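Home | About | Sessions | FAQ | Sign up
Filed under: Student clubs, Robotics, Sim league

Poken Robotics Club – questions we keep getting

Do I need to know how to code?
No. Bit of Python helps. Most people start by copying last year's files and breaking them.

Where do you meet?
Niazi Building, room 31, after 4 pm. Side door, the front one locks early.

Is there a real robot?
Not this term. Everything is in the simulator until the Tundis round in September. Bring a laptop, or borrow one of ours if you ask early.

What does it cost?
$50 for the year. Covers the entry fee and pizza, mostly pizza.

How does scoring work?
172 points max per team. Clean grasp and clean release are worth the most. Knocking the part over – you lose the lot for that run. Rules are on the Vendwood page, read them befor you email us please.

What are teams working on right now?
The molecule task. Ball-and-stick model, coloured spheres, rods between them, and the gripper has to get its fingers somewhere sensible. Harder than the blocks. Rods crossing behind other rods, so your view of the target is never the whole thing. Pick your approach angle first, then worry about the fingers.
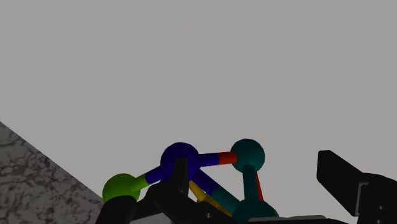
Zubaida Mughal: Can we please add that you should save your grasp poses as you go? Our team lost a whole evening of them. Also slow the closing speed down, the default is way too quick for the thin parts.

Good point, added to the starter notes.

Can I join halfway thru?
Yes. Just turn up, we'll find you a team.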